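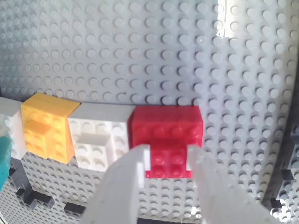
Stacked bricks in front of a gray baseplate.

City Life > Neighborhoods > Saltthorpe

The Block Where Everybody Has an Opinion About Parking

By Sumaiya Ekanayake
Oct 30, 2019

I moved to Saltthorpe for the bakery. I tell people it was the rent, or the bus that gets me downtown before my coffee goes cold, but really it was a sesame roll on Gevness Street one February morning when I was supposed to be looking at an apartment across the river. I never made it to that viewing!

So when word got around that the surface parking lot behind the bakery was up for rezoning, I paid more attention than I normally would to a notice stapled to a fence. The owner, Bepari Holdings, wants to put up a 13-story rental building with shops along the sidewalk and a little through-lane connecting Gevness to the old Pakonton rail yard. There would be 200 apartments. There would be a lot less parking, and oh boy, did we hear about the parking.

The first public meeting was in the gym at the middle school, and I got there late and had to sit on one of those low benches with my knees up by my ears. Sumaiya Sikder (yes, there are two of us on the same street, and yes, we get each other's packages) was already at the microphone asking where her customers were going to leave their cars. She runs the upholstery shop, and people don't bring a wingback chair in on the bus. Fair enough. A man behind me shouted that he'd been circling for a spot since the nineties.

Then Anoma Navaratnam got up. She's rented on the block longer than I've been alive, and her building was sold last year, and she wanted to know what a one-bedroom in the new place would cost. The planner had a slide for that, except the slide was about shadows. We looked at shadows for a good long while. I now know exactly where the shade will fall on the post office in late afternoon.

I went back to my notes later and saw that I'd written "ask about rent" and underlined it so hard the pen went through.

Rezaul Amarasinghe is the architect on the project, and he met me at the lot the following week to walk it. I liked him, which was annoying, as I'd planned on being tough. He showed me where the lane would go and paced out the courtyard, stepping around a puddle and somebody's hatchback. The taller part of the building sits back from Gevness, he said, so from the sidewalk you'd mostly notice the first four floors. The brick is meant to match the bakery. I asked whether the bakery itself was staying and he said that piece of land has a different owner, and that he eats there too.

"Everyone asks me about the bakery," he said. "One woman asked me about the bakery before she asked me my name."

As for the rent, the company says it will hold back some units at a lower rate, but the number is still being worked out with the city, and I couldn't get anyone to put it in writing for this story. Rajitha Seneviratne, who organizes tenants in the neighborhood, has collected 3000 signatures asking for that promise to come before the rezoning vote and not after. She'd like to see half the building set aside. She told me she'd take less than half if it came with a guarantee for people like Anoma, who already live within a few blocks and would like to keep doing so.

Me, I go back and forth. I want the lane, because right now getting to the rail yard trail means a long loop past the car wash. I want more neighbors. I want Sumaiya to have somewhere for her customers to pull up with a sofa, and there's talk now of a loading bay on the side street that might just do it. And I'd be pretty sore if the whole thing went up and the only people who could afford it were people who'd never heard of the sesame roll.

The next meeting is back at the school gym, and I'm bringing a cushion.

More in Neighborhoods
The rail yard trail, end to end
What's replacing the Pakonton freight sheds?
Renting in Saltthorpe: readers share their stories
Our favorite breakfast counters east of the river
A short history of the Gevness Street car wash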